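How does a video game know you bumped into a wall?

I love this question, because I spent a whole summer walking my little fox, Andix, into walls to see what would happen. (He's the hero of a game I'm making. He never complains!)

So, a game is really a big pile of numbers. Andix is at spot 29. The wall is at spot 30. When you push the stick, the game says, "OK, let's try moving him one step." Then it checks: is something already there? Yep, a wall! So it puts him right back where he was, and you see him stop.

It does this check super fast, lots of times every second, for every single thing that moves.

But hang on, a castle can have 3000 bricks in it. Checking each one would be slow! So we cheat. We wrap an invisible box around each thing and only check the boxes. Gamers call it a hitbox. Andix has a fluffy tail, but his hitbox is a plain rectangle, so sometimes an arrow flies right through the fluff and he doesn't feel it.

Big shapes get chopped into lots of small flat ones, a grid or net wrapped around the thing. That net is called a mesh. 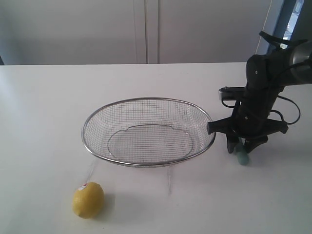
Wire mesh in real life: an oval basket with a fine square grid.

Next time you play, walk into every corner you can find. If your hero's foot pokes through the wall, you've spotted a hitbox that's too small!

Lotte Van Damme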